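件名:鍵束の色札がからまって、目当ての鍵にたどり着けない件(Kudell キーリング青・色札セット)

受付:2018年4月7日 状態:一部解決、継続中
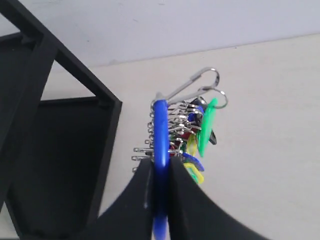
Vullcombeという古い貸し部屋の建物で鍵の世話をしている者です。1907年に建った家で、増築のたびに錠前が足されてきたせいで、同じ廊下に並んだ扉でも鍵の形がばらばらなんですよ。それで去年、Kudellさんの青い輪と色札のセットを買いまして、階ごとに色を決めて使ってきました。買ったときは本当にうれしかったんです、これで上着のポケットをじゃらじゃら言わせなくて済む!と思って。ところが最近どうにも具合が悪い。細い金具が片側に固まって外へ突き出し、札は札で反対側に寄って重なってしまって、いちばん見つけやすいのは明るい緑、暗い赤なんて金具の奥に引っ込んでいる、という調子です。赤は地下の色なので、地下に用があるときほど見つからないわけで、暗い階段の上で輪をひっくり返しては戻し、また返しては戻し、をやっています。

困っていることを書き出しておきます。長くなりますがご容赦ください。

ひとつめは、いま書いたからまり。輪を振ればほどけるときもあるんですが、振るたびに全部の並びが変わってしまいます。せっかく一階、二階、三階と順番に通したのに、階段を一回のぼるともう順番なんてどこへやら。

ふたつめ、黒と深い緑の見分け。これは昼間の窓ぎわなら何でもないんですが、裏口の内側が暗くて、そこで見るとどっちも同じ札に見えてしまうんです。裏口と物置を取り違えて、鍵穴の前で五分ぐらいがちゃがちゃやったことが何度もあります。

みっつめ、札の中に入れる紙。私は水性のペンで部屋の名前を書いて入れたんですが、雨の日に外回りをしたあとで見たら、字がにじんで「北の小部屋」が「北の小」までしか読めなくなっていました。書き直せば済む話とはいえ、札を開けるのに爪が痛くて。

よっつめ、これがいちばん気になっているんですが、先週、中庭で鍵がひとつ落ちました。札ごとです。気づいたのは私ではなくて、二階を借りているAkinyi Mugoさん。「これ、あなたのじゃない?」と植木鉢のところから拾ってくれて、ありがたいやら冷や汗が出るやら。金具が勝手に開いたのか、私が閉めそこねたのか、そこがわかりません。

使い方としては、輪の上の留め具を腰のベルト通しに引っかけて歩いています。朝の見回り、昼の荷物の受け渡し、夕方の戸締まりと、一日に何度も階段を上り下りします。輪そのものは丈夫で、割れもひびもありません。交換してほしいというよりは、使い方が悪いなら教えてほしい、という相談です。どうぞよろしくお願いします。

返信 Kudell 窓口 Melaniia Skoryk

お問い合わせありがとうございます。詳しく書いてくださったので状況がとてもよく伝わりました。いくつか確認させてください。

輪に通している札は、セットに入っていた分だけでしょうか。あとから買い足したものはありますか。
鍵は一枚の札に一本ずつですか、それとも二本以上つけているものがありますか。
落ちた鍵は、大きさや重さがほかと違うものでしたか。
輪に直接、札以外のものを下げていらっしゃいますか。

金具については、閉じたときに小さく「かちっ」という手ごたえがあるかどうか、お手すきのときに一つずつ指で押して確かめていただけると助かります。

追記(私から)

Melaniiaさん、早いお返事ありがとうございます。さっそく台所のテーブルに古いふきんを敷いて、全部はずして確かめてみました。順番に答えますね。

札は買い足しています。最初のセットで一年やってきて、屋根裏を貸すことになったときに、Hollevauの金物屋で黄色を足しました。棚の隣にあった別の会社の札と迷って、結局おたくのにしたんです、色がきれいだったので。そういえばそのとき店の人に「一本の輪にあんまりたくさん通すと回らなくなるよ」と言われた気がします。気がします、というか、言われました。聞き流したのは私です。

鍵は一枚に一本のつもりでした。つもりだったんですが、はずしてみたら、二本ついている札がいくつも出てきて自分で驚きました。合鍵を作ったときに「とりあえず同じところに」とやったのがそのままになっていたんですね。物置の札なんて、いまの錠の鍵と、前の錠の鍵と、どこのだかわからない平たい鍵までついていました。前の錠はもう扉ごとないのに!

落ちたのは中庭の門の鍵で、これはほかよりずっと重いです。古い鉄の鍵で、頭のところに穴があいていて、歯が大きい。軽い室内用の鍵と並べると大人と子どもくらい違います。

輪に直接下げているもの、これは笛です。いや、笑わないでください。三階の端の部屋まで声が届かないので、荷物が来たときに吹く用でした。いまは使っていません。はずしました。

金具の手ごたえですが、ほとんどは気持ちよく閉まります。ただ、門の鍵をつけていた金具だけ、押しても手ごたえがぼんやりしていて、隙間が残っているように見えます。爪の先が入るくらい。これが犯人でしょうか。

返信 Kudell 窓口 Melaniia Skoryk

丁寧に見てくださってありがとうございます。お話をうかがうかぎり、原因は三つ重なっているように思います。

まず本数です。輪の内側に余裕がなくなると、金具が輪に沿って動けなくなり、重い鍵のある側に引かれて全体が片寄ります。金具が一方に固まって突き出すのは、そのときによく見られる形です。使わない鍵を減らし、できれば輪を二本に分けてください。

次に門の鍵の重さです。色札の金具は室内の扉に使うくらいの鍵を想定したもので、重い鉄の鍵を長く下げておくと、開いてくることがあります。隙間のできた金具は曲げ直さず、使うのをやめてください。曲げ戻すと一度は閉まりますが、また開きます。門の鍵は札の金具を使わず、小さな二重リングで別に持っていただくほうが安心です。

最後に紙の字です。油性のペンか鉛筆をおすすめします。鉛筆は意外なほど消えません。札のふたは、角ではなく長い辺の中ほどを親指の腹で押すと、爪を使わずに開きます。

黒と深い緑については、同じようなご相談をときどきいただきます。隣り合わせに通さず、あいだに明るい色を挟んでみてください。

開いてしまった金具の分は、札ごと代わりをお送りします。色のご希望をお知らせください。

作業の記録(私)

返事を読んで、その晩のうちに取りかかりました。あとで自分が見返すためと、同じことで困っている人の役に立つかもしれないので、やったことを書いておきます。だらだら長いです。

最初にやったのは、全部の鍵を扉に当ててみること。これが思いのほか大仕事で、テーブルの上だけで済むと思っていたら、まるで済まない。歯の形が似た鍵がいくつもあって、どれがどこのか、差してみるまでわからないんです。地下の貯蔵庫の鍵と洗濯場の鍵なんて、並べて見ても私には区別がつきません。なのに回すとちゃんと片方しか回らない。錠前屋さんは大したもんだと思いました。

はずした鍵を卵の空きパックに入れて、部屋の名前を書いた紙切れも一緒に放り込んで、それを抱えて建物を下から上まで回りました。卵のパックは便利です。くぼみがちょうどいい。ただし階段で傾けると終わりなので、両手で持って、扉を開けるたびに床に置くことになります。膝が痛い。次にやるときは首から下げる箱か何かにしたいです。

地下から始めて、貯蔵庫、洗濯場、石炭を入れていた部屋(いまは自転車置き場)。石炭の部屋の鍵は油が切れていて、抜けなくなってひやっとしました。鉛筆の芯を削った粉を鍵にまぶして、少しずつ揺すったら抜けました。油を差すとほこりを呼ぶから芯の粉がいいというのは、前にStasivの錠前屋のおじさんに習ったことです。あの店、いまもやっているのかな。

一階は玄関と裏口と台所と物置。物置の札についていた前の錠の鍵は、予定どおりお役御免。どこのだかわからない平たい鍵は、一階のどの扉にも合いませんでした。この時点ではまだのんきに「上の階のどこかだろう」と思っていました。

二階は借り主さんのいる階なので、夜に鍵をがちゃがちゃするわけにもいかず、次の日に回しました。Akinyiさんが面白がって付き合ってくれて、廊下の椅子に座って紙に書き取る係をやってくれたので、これは早かった。私が「青、突きあたり」と言うと「青、突きあたり」と復唱してくれるんです。船の操舵室みたいでした。そのうち彼女が言うには、階で色を分けるのもいいけれど、毎日使う鍵と年に一度の鍵が同じ輪にあるのが変じゃないか、と。

言われてみればそのとおりで、私は階のことしか考えていなかったんですよね。屋根裏の水槽の点検口なんて、前に開けたのがいつだったか思い出せません。それが玄関の鍵のすぐ隣で毎日ぶらぶらしていたんだから、そりゃあからまります。

そこで分け方を変えました。毎日の輪と、たまにの輪。毎日のほうには、玄関、裏口、台所、洗濯場、郵便の棚、それから二階と三階の共用の扉、合わせて7本。青い輪をそのまま使っています。たまにのほうは、引き出しにあった昔の鉄の輪に通しました。見た目は悪いですが、こちらは腰に下げずに事務机の横の釘にかけておくだけなので、これで十分です。

色は変えるかどうか迷って、結局そのままにしました。みんな「黄色は屋根裏」で覚えてしまっているし、私だって急に変えられたら困ります。変えたのは並べ方だけ。裏口の黒の隣に深い緑が来ないように、あいだに明るい緑を入れました。これだけで暗いところでも迷わなくなったので、ちょっと悔しいくらいです。最初からそうしておけばよかった。

それと、黒い札にだけ、端に輪ゴムを細く巻いてみました。指で触ればわかるようにです。手袋をしていてもわかります。冬になったら感謝することになりそうです。輪ゴムはそのうち切れるでしょうから、細い糸に替えようかと考え中。

紙は全部書き直しました。油性ペンと鉛筆の両方を試してみて、私は鉛筆に軍配を上げます。油性ペンは紙が薄いと裏までしみて、裏に書いた階の番号とけんかするんです。鉛筆なら両面に書けるし、書き間違えたら消しゴムで消せる。濃いめの2Bでぐっと書くと、老眼の私にもよく読めます。紙は付属のものがもうなかったので、菓子箱のふたを札に合わせて切りました。厚すぎるとふたが閉まらないので、クッキーの箱はだめ、紅茶の箱がぴったり。これ、覚えておいてください。

ふたの開け方は、教わったとおり長い辺の真ん中を押したら、ぱかっと開きました。一年間ずっと爪でやっていたのは何だったんでしょう。説明書に書いてありましたか? 説明書を捨てたのは私なので、文句は言えませんけれども。

門の鍵は、小さな二重リングに通して単独にしました。腰に下げるのはやめて、玄関の内側の、背の高い人でないと届かないところに釘を打ってかけてあります。中庭の門は朝開けて夕方閉めるだけだから、いつも持って歩く必要なんてなかったんですよね。どうして持って歩いていたのか、自分でも思い出せません。

返信 Kudell 窓口 Melaniia Skoryk

すばらしい記録をありがとうございます。窓口の者みんなで読ませていただきました。紅茶の箱の件は覚えておきます。

二点だけ補足いたします。輪ゴムは古くなると溶けて札の表面に貼りつくことがあります。糸に替えるというお考えに賛成です。木綿の糸がすべりにくくてよいと思います。

もう一点、鉄の輪のほうですが、継ぎ目に段差があると、通した金具の内側が削れることがあります。指でなぞって引っかかるようでしたら、紙やすりを軽くかけてください。

代わりの札のお色はいかがいたしましょうか。

追記(私から)

色は黄色でお願いします。門は本当は白がいいんですが、白はセットにありませんよね? あればそっちで。なければ黄色で、屋根裏用にまわします。

鉄の輪、なぞってみたら見事に引っかかりました。紙やすりをかけて、いまはつるつるです。やすりを探して道具箱をひっくり返したら、なくしたと思っていたドライバーも出てきました。

輪ゴムは木綿糸に替えました。縫い物用の赤い糸しかなかったので、黒い札に赤い糸が巻いてあるという、なんだか贈り物みたいな見た目になっています。でも暗いところで触るとすぐわかる。結び目は二回結んで、端にろうそくのろうをちょんとつけました。

それから例の、どこのだかわからない平たい鍵の続きです。三階でも合わない、屋根裏でも合わない。点検口にも合わない。机の引き出し、廊下の戸棚、掃除道具の箱、家じゅうの鍵穴という鍵穴に差してみました。時計のケースにまで差しました。だめ。Akinyiさんは自分の旅行かばんに差してみて「違う」と言っていましたけど、それはまあ、違うでしょうね。

前にこの仕事をしていた人に手紙で聞いてみようかと思っています。引き継ぎのときに渡された帳面には、鍵が全部で40本と書いてあるんですが、捨てた錠の分も足した分も混ざっているので、もうあてになりません。帳面も書き直しです。新しい帳面には、色、場所、合鍵のありか、最後に回した月、の欄を作りました。最後に回した月というのは自分で思いついて気に入っています。固まって抜けなくなる前に、たまの鍵も順番に回してやろうという作戦です。

途中経過(私、しばらく使ってみて)

輪を分けてからの様子を報告します。

からまりはほとんどなくなりました。毎日の輪は、片手で持って親指で送ると、一枚ずつちゃんと順番に回ってきます。この感触、買った最初のころのやつです! 階段を上がり下りしても並びが変わりません。歩くときの音も静かになって、廊下で昼寝をしている猫が起きなくなりました(以前は私の足音より先に鍵の音で逃げていました)。

金具が開くこともいまのところありません。心配なので、夕方に輪を釘にかけるとき、端から順に指でつまんで手ごたえを確かめています。やり始めると気持ちがよくて、つい二周してしまいます。

黒と深い緑は、一度も間違えていません。と書いたそばから白状すると、一度だけ間違えました。でもそれは札を見ずに開けようとしたからで、札のせいではないです。

困ったことも少し。毎日の輪が軽くなったぶん、腰にかけているのを忘れて、そのまま家に帰ってしまったことがあります。夜になって気づいて、コートを着てまた戻りました。前は重くて忘れようがなかったので、これは予想していませんでした。いまは上の留め具を腰ではなくて、帰りに必ず持つかばんの取っ手に……とやりかけて、それじゃもっと持って帰るじゃないかと気づいてやめました。事務机の釘の横に「鍵!」と書いた紙を貼ってあります。

たまにの輪は、逆に、いざ使うときに「どっちの輪だっけ」となることがあります。自転車置き場がそうで、春になったら急に毎日開けることになりました。冬のあいだはたまにで、暖かくなると毎日。なので、季節で引っ越しする鍵ということにして、帳面にも書き足しました。5月に入ったら中庭の水道の元栓の箱も毎日組に移すつもりです。

あと、合鍵を作り直した費用のことも書いておきます。落ちた門の鍵は植木鉢の角に当たったらしく、歯の先がほんの少し欠けていて、回るけれど渋い。大家さんに相談して新しく作ってもらうことになり、だいたい3000円で済みました。古い鉄の鍵だからもっとすると身構えていたので、ほっとしました。欠けたほうは捨てるのも惜しくて、窓辺に置いてあります。

返信 Kudell 窓口 Melaniia Skoryk

ご報告ありがとうございます。季節で引っ越しする鍵、という考え方は初めてうかがいました。

白の札は残念ながら扱いがございませんので、黄色をお送りしました。紙も多めに入れてあります。紅茶の箱が足りなくなったときにお使いください。

からまりと金具の件はこちらでは解決とさせていただき、平たい鍵の件については、もし鍵の頭に番号か刻みがあれば、お知らせいただければ見当のつくこともあるかもしれません。弊社のものとは限りませんが、ご遠慮なくどうぞ。

追記(私から)

黄色、届きました! 紙もこんなにたくさん、ありがとうございます。さっそく屋根裏の点検口の札を新しくしました。

平たい鍵の頭は、拡大鏡で見たけれど番号らしいものはありません。すり減っているだけかもしれないです。薄い紙を当てて鉛筆でこすってみたら、丸い跡がひとつ出ましたが、穴のまわりの縁だと思います。

前任の人からも返事が来ました。本人いわく「私が来たときからあった」だそうです。なので、その前の人に聞かないといけない。その人の行き先は大家さんが知っているかもしれないとのことで、次に家賃の帳面を見せに行くときに聞いてみます。

それまでは、暗い赤の札をひとつ空けて、紙に鉛筆で「?」と書いて、たまにの輪のいちばん端に下げておきます。この件だけ開けたままにしておいてもらえますか。わかったら必ず書き込みに来ます。

状態:からまり、解決。金具の開き、解決(代品発送済み)。黒と深緑の見分け、解決。紙の字のにじみ、解決。平たい鍵、未解決、連絡待ち。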